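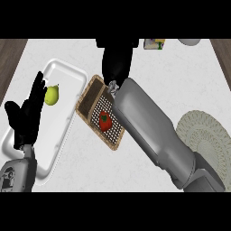

Figure 3. A rendered frame from the two-arm kitchen task in Pumia. The left hand is open beside the pear in the tray; the pepper rests on the board.

Search this journal Enter keywords Go

Reading time: 9 min

4. Scheduling two arms over one counter

4.1 What the planner is given

The control stack we describe in this section, Pettigrew, sits between a perception module and the joint controllers of two arms with human-like hands. All of the development took place in our simulator, Pumia, and Figure 3 shows the kind of layout the planner has to handle: a tray and a board lying at an angle on the counter, a piece of produce on each, and two arms that share one workspace. We grew very fond of this layout. It looks simple, and it broke three early versions of our code!

At each planning step Pettigrew receives a list of objects with estimated poses, a list of surfaces that can hold something, and the current joint state of both arms. It returns two timed paths, one per arm, along with a hand shape for every waypoint. The planner never sees raw pixels. We made this choice early, when Aqeel Gilani was still writing the first version of the object tracker, and it let the two halves of the project move at their own speed.

4.2 Splitting the counter

Earlier two-arm planners often draw a fixed line down the middle of the workspace and give each arm a side. A fixed line is fast and safe, but it wastes a lot of reach. In Figure 3 the right forearm crosses over part of the board while its hand extends toward the far side of the counter. With a fixed line, reaches of this kind are either banned outright or handled by freezing the other arm until they finish.

Pettigrew uses a moving boundary instead. Each arm claims a volume of space for a short window of time, and the claim is released as soon as the arm has passed through. Claims are stored in a shared table and sorted by start time. When two claims overlap, the planner first tries to delay the later one, then tries to bend its path, and only then asks for a new grasp. The order matters a great deal for speed. Delaying a path costs almost nothing to compute, while a new grasp means another call to the hand model.

The claim volumes are built from the full arm and not only the hand. This sounds obvious, yet our first version tracked hands alone, and forearms swept through trays with great confidence. The current version wraps each link in a padded capsule. We check up to 144 capsule pairs per step, and the check is cheap enough to run inside the control loop.

4.3 Hand shape before contact

A hand with separate fingers offers many ways to pick up a pear, and most of them are bad. We let the hand open early, well before it reaches the object, and hold that open shape through the last part of the approach. The fingers then close together under a force limit. Opening early makes the claimed volume larger, so there is a real price to pay in shared space, but it removed a whole family of failures in which a fingertip clipped the rim of a container on the way in.

The rim deserves its own mention. For an object inside a tray, the planner treats the raised edge as a thin wall and samples approach directions that clear it. For an object on a flat board no wall is added, and the sampler is free to come in low. Both cases run through the same code, with the surface type passed as a single flag — a small thing, but it made the tests much easier to write.

4.4 Training the cost model

The delay, bend and regrasp choices are ranked by a learned cost. We trained it on 4,000 simulated layouts and kept a separate set of 3,000 for testing. Objects, surfaces and their angles were drawn at random, and layouts with no reachable object were thrown out before the split. The network is small and has no memory of past steps. We tried a recurrent version in January and saw no gain worth the extra tuning.

Inputs to the cost model are kept plain: the overlap between claims, the time left in each, the distance from each hand to its target, and the surface flag described above. We also tried feeding in object color, mostly out of curiosity, and the model ignored it, as we hoped it would.

4.5 Tooling

Every run writes a replay log that can be opened in Ircombe, our viewer. Ircombe draws the claim volumes on top of the rendered counter and lets the user scrub back and forth through time. It has 42 keyboard shortcuts, which is too many, and we use five of them daily. Being able to stop on a single step and look at both the render and the claim table side by side changed how we debug. Several of the rules in Section 4.2 began as something one of us spotted while scrubbing.

Logs can also be exported to the Donutier format for use with other planners. The export keeps paths and hand shapes but drops the claim table, so a replay loaded from Donutier must rebuild its claims from the paths. Rebuilt claims are slightly wider than the originals, and timing results from the two sources should not be mixed.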